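Papercraft & Stamping > People > Interviews

Print this page | E-mail to a friend

Tatsuya Kawaguchi came to card making by way of bookbinding, and he still folds everything with the bone folder his first teacher gave him. "I make a card the way I'd make a book," he told me over a very large pot of tea, "so the spine comes first and the flowers can wait their turn!"

His Skurkau concertina kit has 20 panels and a little pocket at each end (I've filled mine with seed packets, and there is still room for a letter).

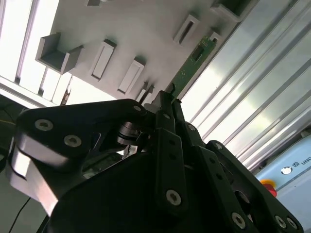
Paper, glue and patience

He prefers a heavy cotton sheet, and he buys it 450 at a time with his friend Ifeoma Onyeka, who cuts the dies. "She keeps the creams and I keep the blues – we argue over the grays."
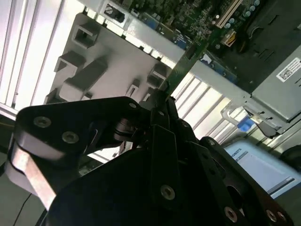
Issue 104

I asked what he'd tell a beginner, and he thought about it long enough for the tea to go cold. "Leave the glue 30 minutes before you close the cover, and go for a walk if you can't stop touching it." A smaller kit, with a window card and a ribbon tie, is coming in September, and he's still deciding on the ribbon.

Tags: card making, folded books, designers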